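Prilleck word list – read me first

Version 5, changed last in January

What it is

Prilleck is a list of words for the weather, collected from people who live in the valley of Kereama and in the two villages above it. It has 153 entries. Each entry gives the word, how it is said, a short meaning in English, and the village where we heard it. For 40 of the entries there is also a sentence that the speaker gave us.

Siv Bakke made the list and Ghassan Hamdan checked the meanings. Neither of us grew up in the valley, so please read the meanings with some care.

What is in the folder

words.csv – the main list, one word per line
sentences.csv – the sentences, joined to the main list by the column word_id
sources.txt – initials of the speakers and their village
changes.txt – what was changed in each version

The columns of words.csv

word_id: a number which stays the same in all versions
word: the spelling that most speakers preferred
other_spelling: may be empty
sound: written in our own simple system, explained in sources.txt
meaning: in English, short
village: Sumari, Emham or Kereama
sure: yes, partly or no

The column "sure" is the one that people overlook. If it says "no", only one person knew the word, or two persons gave different meanings. Such words are kept in the list, but please do not count them together with the others.

How the words were collected

We talked with speakers at home, mostly in the late afternoon. We asked for words for rain first, then wind, fog, snow and ice. Most speakers were older than 60. Younger people know many of the same words but use them less, and this we did not study in a proper way.

Known problems

The fog words are weak. In Emham the same word is used for fog and for smoke which stays low – we have entered it only once. Snow words from Sumari were partly written down from memory in the evening, and the vowels may be wrong in a few of them.
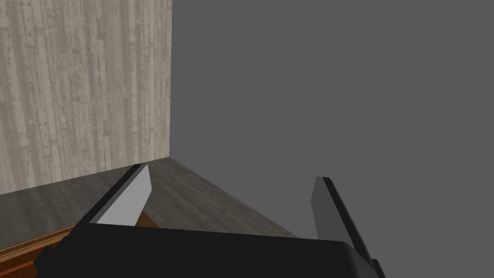
Some files from version 3 used a comma inside the meaning without quotation marks, and then the line breaks into too many columns. It was repaired in version 4. If you still have the old file, take the new one instead of correcting it by hand.

Use

You may use the list for teaching and for study, also in print. Please name Prilleck and the version number. If you want to print the sentences, write to us before, as two of the speakers wish to be asked each time.

Corrections

Send the word_id, the correction and the village it comes from. Ghassan answers the questions about meaning, Siv those about spelling and sound. New words are welcome as well, but they go into the next version and not into this one.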